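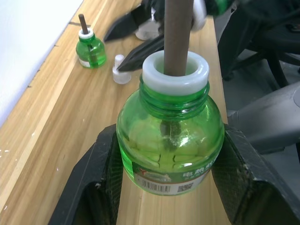 Cheng-en Mok told distributors on Friday that the finger pads were never the problem and that the fault was in how the controller handled a dropped message between the two arms. Clora has now confirmed that finding and is issuing a corrective update for the Stiltholm two-arm handling cell.

The fault affects tasks in which one gripper holds a bottle and the other handles its cap or collar. If the status message from the capping arm arrived late, the holding arm kept its last force command and continued to close. The force limit was not applied until the next cycle began. In testing at Eltesness on liquid refill bottles with wick rods, Clora logged 1,324 cycles. The late message occurred in 166 of them, and nine ended with a cracked bottle and spilled liquid. There were no injuries.

Version 9 of the controller software checks the force limit on every control step, whether or not a message has been received. When the link times out, both arms stop and hold position. The grippers do not open on their own, and an operator must release the part by hand from the pendant.

Until the update is installed, operators should run two-arm tasks at reduced speed with gripper force set to the lowest value that holds the part. Cells handling flammable liquids should be taken out of service. Single-arm tasks are not affected.

The Cifuentes service office will install the update at no charge, starting in July. After installation, each cell must complete 100 test cycles with empty bottles before it returns to production. Pads that have contacted spilled liquid should be replaced.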